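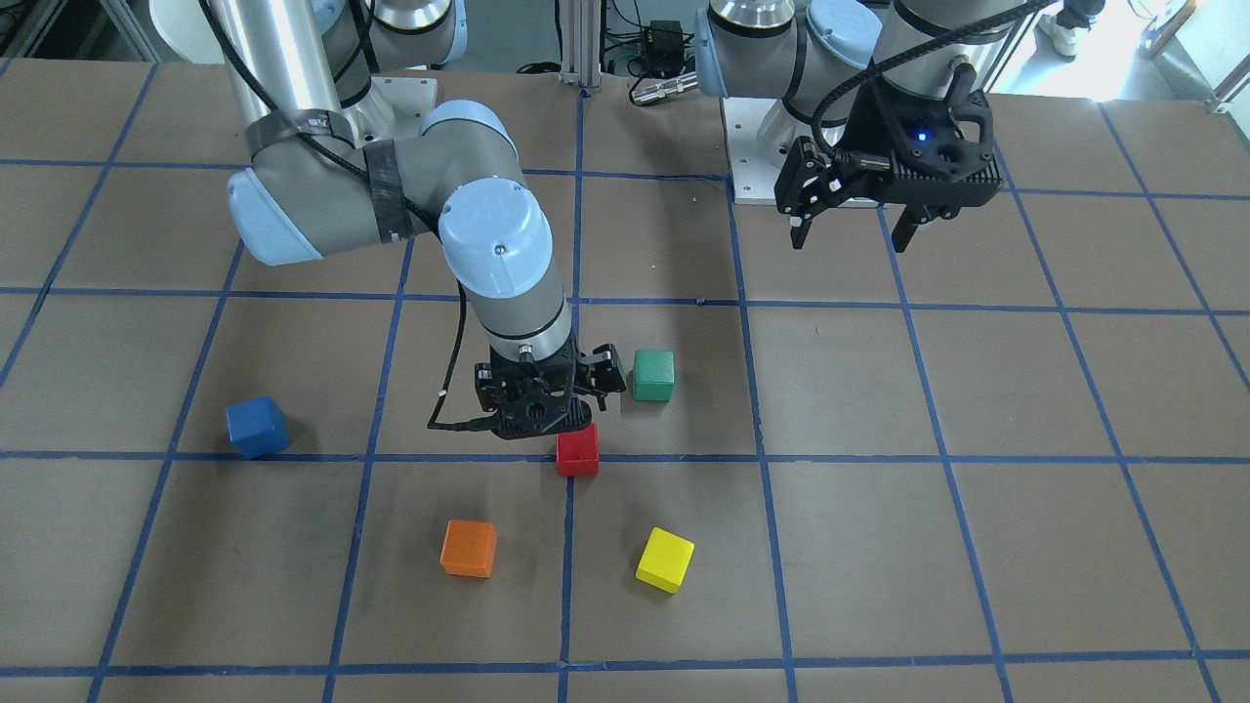
*Tape grid on the brown surface, with the five cubes near the middle.*

Soo-ah,

Your questions from the earlier message are below with my replies under each one.

> From: Soo-ah So
> To: Greno tables list
>
> We are setting up a second long table at Gendach and would like it to match yours. What do you cover it with, and does the tape go on the paper or on the table itself?

Brown kraft paper, with the tape on the paper. We tried taping the bare table in January and the residue took most of an afternoon to get off. Now when a sheet gets bad, the paper and the tape go out together. Scuffs and creases don't bother us. Tears do, and we replace the sheet when one reaches a tape line.

Pull the paper down the length of the table and fix the far end first. Smooth it with the side of your hand toward the near end. If you tape down both ends and then try to work out the slack, you get a ridge across the middle and the cubes won't sit flat on it.

> Seung-woo says the cells have to be exact. Ours came out uneven. Do we need to redo it?

I wouldn't. Mark both long edges in pencil before you cut any tape, then lay the crosswise strips from mark to mark. The long strips go on after that. Check the corners of the first row with a square. If a strip is off, lift it slowly while it's fresh, or it takes the top of the paper with it.

We use dark blue tape. Ekene tried a tan one from Droltutus and it was too hard to see against the brown.

> How do you keep track of the cubes? We have lost 2 already.

Ours are solid colors, one of each in a set. At the end of the day somebody says the colors out loud and puts them in the tin. For a set of red, green, yellow, orange and blue, a missing one is easy to name. Shirley bought 40 spares from Seok, sorted by color in a drawer, and we have used 9 of them. Keep the spares off the table or the sets get mixed.

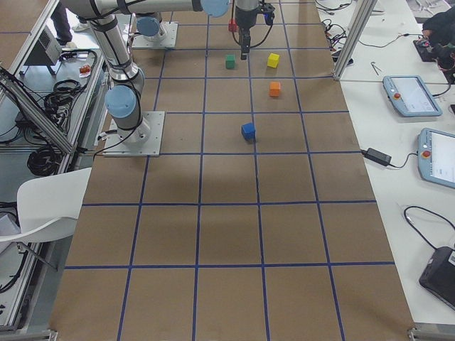
*Looking down the long table. Green, yellow, orange and blue cubes on the grid, white side table at right.*

> Do you leave room for hand tools?

They go on the side table. Anything small and metal that gets put down on the paper ends up scratching it or under somebody's sleeve. A second surface at the same reach is worth having even if it is narrow. Ours collects cables too, and I would like to get some hooks for those.

> Last one: is there a pattern for where the cubes start?

No fixed one. They can sit inside a cell or across a line. If you want to repeat a layout, write it down by row and color before you clear the table. Remedios keeps a pad for this and can send you a blank page to copy.

I have most of a roll of the kraft paper left over. If you want it for the Gendach table, let me know before you order.

Shirley Ackroyd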